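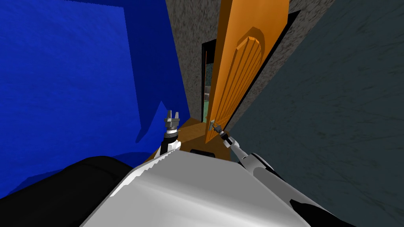 Slide 4: Simulator, door task, right gripper on the handle

Start with the class. Twelve weeks, one simulator, no hardware until October. Our team was called Hemska.

The door came first. We ran around 3,000 tries, changing the wall and floor textures between batches. Mention that the score only counted the door angle.

Pause for questions on scoring.

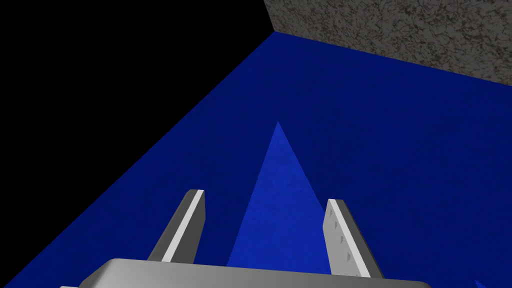 Next is the wrist view. It was the input we argued over most. Half the team wanted to drop it and train on the head view alone. We kept it and cut the batch size to 70.

Go to the results table. Skip the Virkton slide if time is short.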